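I said in January that I'd write something up once the numbers for Drulitau had settled down, and they more or less have, so put the kettle on. For anyone new, Drulitau is our attempt at getting an arm to choose its own grasps on plain coloured blocks jumbled in a metal bin, and to learn from the ones it gets wrong. The old version, Traltitz, scored every grasp by itself and never minded what was lying next to it. The new one looks at the neighbours too, and I'm rather fond of it for that!

We trained on 2663 attempts and kept back 100 for testing. Traltitz missed 30 of those — mostly blocks resting close to another one, where the fingers need somewhere to go. Drulitau missed eight. I'd hoped for fewer, but three of them were my own muddle with the bin height, and I've left them in the count all the same. Next I want to try it with the lights down, and with more blocks in at once, which I've been putting off for ages. 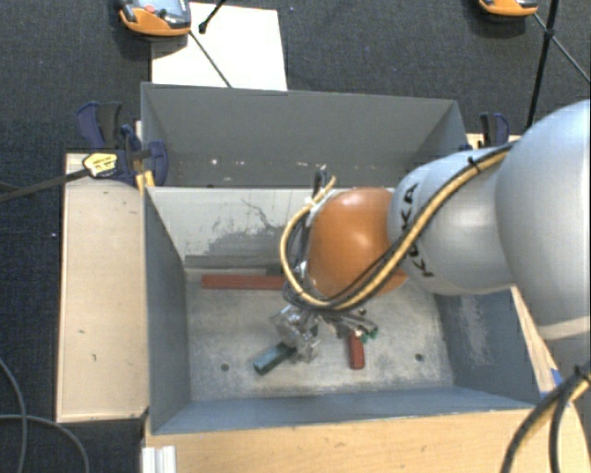
Xuelian Tang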